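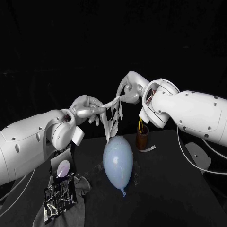 Vakurberg Arts Centre / Papercraft Group / Gallery

Balloons, paste and patience
Posted 8/23/25

Torn white sheet, pale blue balloon, black table. The edges are ragged, the way we like them.

Welcome to the gallery page of the Papercraft Group, home of the damp sleeve. Our project for this season is lanterns, 93 of them, to hang over the path at the Otine lantern walk in September. Whoever offered 93 was not at the meeting where we worked out how much table that takes up.

A lantern starts as a balloon with thin sheet stuck all over it. You let it dry, pop the balloon, trim the opening and put a light inside. That is the whole craft. The rest is waiting, and arguing over paste.

On tearing

We tear, we don't cut. A cut edge dries as a hard line and shows up beautifully once the light is on, in the way that a scratch shows up beautifully on a car door. A torn edge goes feathery and disappears into its neighbour. People who have spent their lives being neat find this upsetting and usually ask if they can at least use a ruler. You can tear against a ruler if it makes you feel better. We will only look at you a little.

Big pieces go over the top of the balloon, where the curve is gentle. Smaller ones go near the knot. Hold a big piece by its two upper corners, lower it until the middle touches, then smooth outward. Let go of one corner too early and it folds onto itself and becomes a sort of dumpling. Dumplings can't be rescued. Put it in the bin and tear another.

On balloons

Any colour does, as the balloon doesn't survive the process. We still have debates. Pale ones make it hard to see where you've been, and dark ones make it hard to believe you'll ever finish. The pale blue has its supporters.

Don't blow them up all the way. A tight balloon left near the radiator overnight will go off at some point before morning and take the first layer with it, and you'll come in to find something resembling a discarded sock. Sit the balloon in a bowl or a roll of tape while you work, or accept that it will roll toward whoever is wearing black.

On paste

Seo-ah Ki wrote our paste recipe, and it is taped inside the cupboard door under several layers of paste. What can still be read: one part flour, enough water to make it run off a brush like thin cream, a pinch of salt against mould, and a word that might be "strain" or might be "stain". Both have proved accurate.

The other camp uses Jeon, a ready-made glue that comes in a tub and smells of nothing in particular. It dries clearer. It also dries faster, mostly on the brushes. Please wash them before tea, during tea if you must. After tea is too late.

Four layers is the house rule. Three looks finished and caves in when the balloon goes. Five glows like a turnip.

On drying

Turn each balloon when you pass the rack. If everyone turns every balloon in the same direction we'll get an even surface, and if everyone decides for themselves we'll get what we got last time, which was ninety-odd flat spots and a long talk about communication.

A lantern is ready when it sounds like a cereal box when tapped. If it feels cool on your cheek, leave it be. (Yes, we do hold them to our cheeks. You'll get used to it.)

Popping is done with a pin, near the knot, slowly. The good ones peel away from the inside with a crackle. There is always someone who wants to do it with a flourish, and there is always a lantern with a dent in it at the back of the display.

The 3,000 question

Tistuleo, the paper merchant on the hill, sold us 3,000 sheets at the end-of-line price on the understanding that we would collect them ourselves and not send them back. They are in the hallway. They are also in the kitchen, and behind the piano. If you're coming to a session, please take a bundle through with you instead of stepping over it with a thoughtful expression.

Coming along

Sessions run in the back studio from after lunch until the paste runs out. No experience needed. Wear something you've stopped caring about. Bring an apron if you own one, a jar with a lid, and an old towel. Kids are welcome with an adult to hold the other corner.

Still wanted: wire for handles (the bendy kind, not the kind that wins), battery tea lights, cardboard boxes tall enough for a lantern to ride in without being sat on, and the good bowl, the green one, which somebody took home full of soup.

More pictures will go up once there are more lanterns with tops on.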